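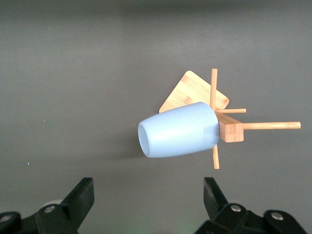 4.1 Choosing a location for the dehumidifier
The Prisura dehumidifier draws air in at the back and discharges it through the top grille. Place the unit on a hard, level floor in the room with the highest humidity, with the rear panel facing away from curtains and bedding. Keep tables and shelves that hold small items out of the discharge path, and set the unit down gently when moving it near furniture. A handleless cup lying on its side, like the pale blue one resting against the tipped bamboo stand, can roll if the surface under it is bumped, and anything that falls onto the top grille can block the louver or crack it. Clear such items before starting the unit.

NOTE: The unit has casters on carpeted-floor models only. Models without casters must be lifted by the side grips, never by the bucket recess.

4.2 Preparing the unit
1. Remove the packing tape from the bucket door, the louver and the power cord.
2. Stand the unit upright and leave it unplugged for 2 hours. If it was shipped or stored on its side, leave it upright overnight.
3. Pull the bucket straight out and remove the foam block from under the float. Do not remove the float itself.
4. Check that the float moves up and down freely, then slide the bucket back until it clicks.
5. Open the rear panel and confirm that the filter is seated in both tracks.

CAUTION: Starting the compressor too soon after the unit has been tilted can damage it. This damage is not covered by the Vurko warranty.

4.3 First start
1. Plug the cord into a grounded wall outlet. Do not use an extension cord or a power strip.
2. Press POWER. The fan starts at once. The compressor starts after a delay of three minutes.
3. Press the humidity key until the display shows the setting you want. Each press changes the setting by 5 percent.
4. Close the doors and windows of the room.
5. Let the unit run for a full day before changing the setting again.

The display shows the measured room humidity when no key has been pressed for five seconds. The highest value it can show is 99. If the display stays at 99 in a room that does not feel damp, see 6.2, Sensor faults.

NOTE: The fan continues to run for a short time after the set humidity is reached. The compressor is off during this period and no water is collected.

4.4 Connecting a drain hose (optional)
The unit can drain continuously by gravity. A hose is not supplied.
1. Switch the unit off and unplug it.
2. Remove the bucket and empty it.
3. Unscrew the drain cap at the back of the unit and pull out the rubber plug. Keep both parts - they are needed if you return to bucket operation.
4. Screw the hose onto the drain outlet by hand. Do not use pliers.
5. Run the hose downhill to a floor drain, with no kinks or raised loops.
6. Refit the bucket. The unit does not run without it, even with a hose attached.

CAUTION: Do not use the drain hose in a room where the temperature can drop below freezing. Water left in the hose can freeze and force the bucket to overflow.

4.5 Moving the unit after use
Switch the unit off, unplug it and empty the bucket before moving it. Water remains on the coil after the compressor stops, so wait until dripping has ended. Keep the unit upright on stairs. After any move in which it was tilted, repeat step 2 of section 4.2.

Filter cleaning is covered in section 5.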